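Household Storage and Small Repairs – Handout 9
Choosing, checking and cleaning an open bin

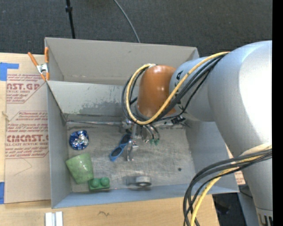
Fig. 1. Open grey bin on a light wooden tabletop. Note the darker scuffs on the inner back wall.

Prepared by Kiều Mai for the evening group. Please bring this handout to the practical part, together with the sheet from last time about shelves.

1. What we mean by an open bin

In this course a bin is a box without a lid, in which things are kept for a short time and taken out again often. It is different from a storage box, which we close and leave on a shelf for many months. The difference matters when we choose one. For a storage box the most important question is the lid. For an open bin we look first at the walls and at how easily the hand reaches the bottom.

Some students used the word "tray" in their homework. A tray has low sides and we carry it flat. Please keep the two words apart in your written plan.

2. The walls

Look again at Fig. 1. The sides are tall and they slope. A sloping wall makes the opening wider than the floor, so that light comes in more easily and small objects move towards the middle. Some bins of this shape can also be put one inside another when they are empty, but this depends on the maker and you should try it before you buy several of them.

The disadvantage is the space it takes. When you measure your shelf, measure the bin at the top and not at the floor. Last term Trí Đặng drew a very good plan for his workshop cupboard with the floor measures, and every row was too wide. He had to begin again.

At the back of the bin in Fig. 1 there is a second, higher panel, with a recessed compartment between it and the inner wall. Such a place is practical for a flat thing, for example a list of contents written on card. Do not put coins or screws in a narrow compartment. They are difficult to take out with the fingers.

3. The surface

Matte surfaces hide fingerprints well, but rubbing marks can stay visible on them. On the inner back wall in the figure you find a patch of darker, mottled scuffs in the lower half. When you find such a patch on your own bin, ask three questions before you clean it:

Is the mark on the surface, or is the material itself worn?
Does it come off on a white cloth?
Can you feel an edge with your fingernail?

If nothing comes off and there is no edge, leave it. The bin is still good for use. If you feel an edge, look at the outside of the same wall also, and check for a crack.

4. Cleaning, step by step

Empty the bin completely and turn it over above an old newspaper. Brush the corners with a dry brush, beginning at the top. Mix a little washing-up liquid in warm water and wipe the walls downwards, then the floor. Work in small circles on a mark, but lightly – hard rubbing makes a shiny spot, and on a matte wall you will see it for ever. Rinse with a clean cloth and leave the bin upside down, with one side raised on a piece of wood, until it is dry.

Do not use a scouring sponge. Kavitha Pai asked about baking powder: what you want is bicarbonate of soda, made into a soft paste. Test it first on the outside, near the bottom.

5. The table under it

A light wooden tabletop shows scratches and water rings. Lift the bin when you want to move it, and wipe the underside each time you have carried it from the floor. One grain of sand is enough to make a long line. If the bin must stay in one place, put felt or thin cork under the corners.

6. Labels

The label belongs on the side which you see when you stand at the table. Write in large letters and use one or two words only. "Cables" is a good label. "Cables and other things from the office" is not, and after a few weeks all will be other things.

Homework

Choose one open bin in your home or at work. Write down its measures at the top and at the floor, draw the walls from the side, and mark all scuffs in pencil. Add a short text of about 200 words on what is kept in it and what should be kept somewhere else. Khang Lý has offered to collect the drawings at the door. Those who were absent in April may hand in both tasks together.

Hand in by 25 August 2023.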